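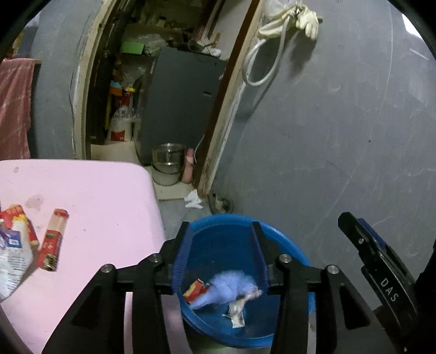

**What is the difference between generation rate and disposal rate?** Generation rate is the mass of waste a building produces per occupant per day, while disposal rate is the part of that mass sent to landfill or incineration after recovery.

## Unit 3: Sizing collection for small buildings

Required reading: Arroyo, course reader, section 6.

### 3.1 Basic relation

Storage volume V (liters) for one collection interval:

V = (N × g × t) / (d × f)

- N – number of occupants
- g – generation rate, kg per person per day
- t – days between collections
- d – bulk density of uncompacted waste, kg per liter
- f – allowed fill fraction

Keep mass and volume separate until the last step. Most errors in last term's problem sets came from using a compacted density for material stored uncompacted.

### 3.2 Worked case: Stemwood Hall

Stemwood Hall houses 60 residents, with collection every 3 days. Take g = 0.8, d = 0.12 and f = 0.8.

Mass per interval: 60 × 0.8 × 3 = 144 kg
Volume of waste: 144 / 0.12 = 1,200 L
Storage required: 1,200 / 0.8 = 1,500 L

Two 800 L containers meet the requirement. One does not, even at f = 1.

### 3.3 Separate streams

Paper and film plastics have low density and fill a container long before they reach its weight limit. Food waste does the reverse. Compute each stream with its own d, then add volumes – never average the densities by mass share.

Problems 1 to 6 go to Theerawat Panyasiri before the August session. Show units on every line.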